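November 5, 2018

My grandmother kept a shoebox of campaign buttons on top of the refrigerator, and I was allowed to take it down on rainy days if I promised not to stick myself. That is where I first met William Henry Harrison, the log cabin fellow, who gave a very long speech in the cold and was gone a month later. I must have been the only second grader in Uduncombe with strong feelings about John Tyler!

All of this came back to me on Sunday while I was reading up for our little history night at Ilse's. (Ilse Frerichs, for those of you who are new - she makes the plum cake.) We're doing vice presidents who moved up in a hurry, and I drew Tyler, which made me laugh out loud in her kitchen.
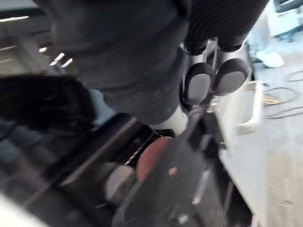 What I had forgotten is how unsettled the whole business was. The Constitution didn't say plainly whether he was now the president or just a man minding the store. Plenty of people in Washington thought the second, and some letters came addressed to the "Acting President." The story goes that he sent those back unopened. I do love a stubborn man, at a distance of many years.

Pierina has Millard Fillmore and is being very brave about it. Kastriot wanted Truman, but so did everyone, so we'll save him for February and draw straws. If any of you have a good book on Tyler, please leave the title in the comments. The library has 2 and they're both checked out.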